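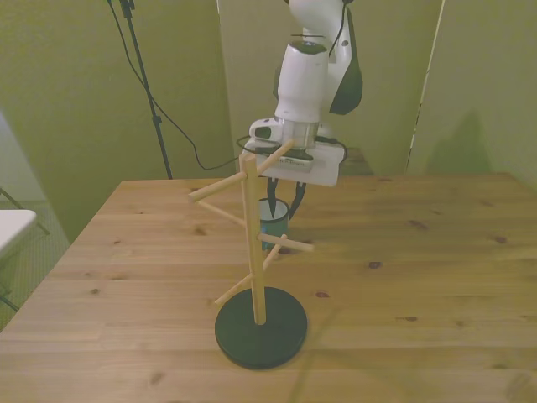

機材の購入計画について(中間報告)
2025年11月16日

私たちの班では、マグカップを木製のマグツリーに掛ける作業をロボットアームにやらせる、というテーマに取り組んでいます。本報告では、研究の中身よりも、残りの期間に何をいくらで買うのかという、少し地味ですがずいぶん悩んだ話をまとめておきたいと思います。

最初に作った購入希望の表は19項目もあり、予算には到底収まりませんでした。みんな欲しいものを遠慮なく書いたので当然といえば当然です。そこで「今ないと実験が止まるもの」だけを残し、6項目まで絞りました。

いちばん迷ったのは指先の部品です。Wetisの交換用フィンガーは取り付けが簡単で魅力的なのですが、送料を入れると思ったより高くつきます。Ositzの滑り止めシートなら1枚2,000円で、今の黒い指にそのまま貼れます。カップの口に指を入れて持つやり方では内側の滑りやすさが気になるので、まずはシートを3枚買い、様子を見ることにしました。フィンガーは来年度の希望に回します。

照明はMulormontの小型ライトを候補にしています。スタンドは手持ちのものが使えるので、買うのは本体だけで済みそうです。ケーブルを留めるクリップも同じ店で注文すれば送料が一度で済む、と班員が気づいてくれて、とても助かりました。

マグカップとマグツリーの予備も忘れずに入れました。同じ型が途中で買えなくなると、ペグの角度や高さが変わり、前の結果と比べにくくなってしまうからです。カップは口の広さが違うものも欲しいところですが、こちらは各自が家から持ち寄ることになりました。

保守部品についてはLumbantobingに見積もりを依頼しており、まだ返事を待っているところです。金額が分かり次第、表を更新して先生に確認していただき、11月中に発注を済ませる予定です。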